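# Why Is the Inside of a Lunch Bag So Shiny?

I'm Ingvar Hjaltadóttir, and I love a bag that keeps ice pops frozen all the way to the lake. We use ours every August! But how does it do it? There's no plug and no battery.

Let's start with heat, because heat is always on the move. It goes from warm things to cooler things. Leave a cold juice box on the table and heat from the room creeps into it until they match.

An insulated bag slows that creeping down. Between the outside and the lining there's usually a layer of foam, full of tiny bubbles of air. Heat is really slow at getting through trapped air - that's why a puffy coat feels so cozy.

Then comes the shiny part. Some heat travels like light does, and a silvery lining bounces a lot of it back.

Try this at home: put 3 ice cubes in a cup inside the bag and 3 in a cup on the counter. Close the flap. Which ones melt first? (Put a towel under the counter cup. I forgot, and my socks got soaked.)
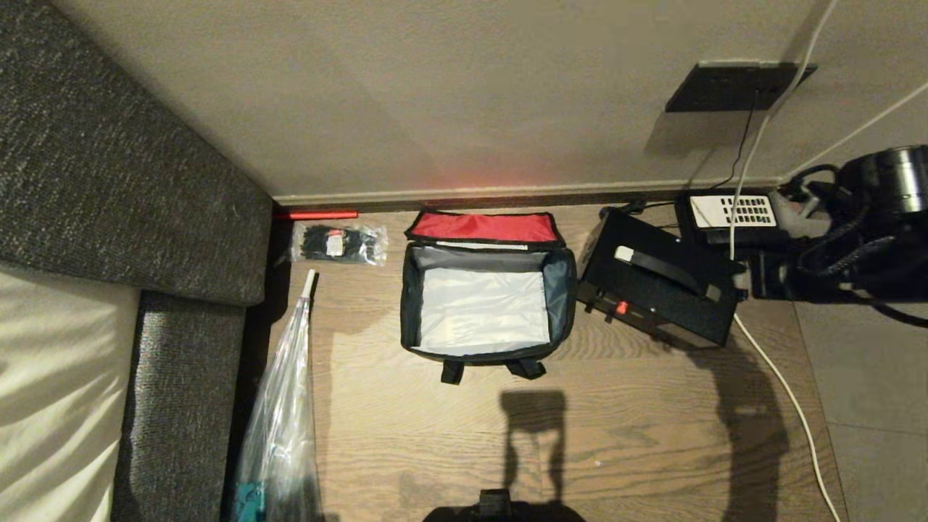 **Can an insulated bag keep soup warm too?**

Sure it can! The bag slows heat going out just as well as heat coming in, so warm soup in a closed jar stays warm for longer.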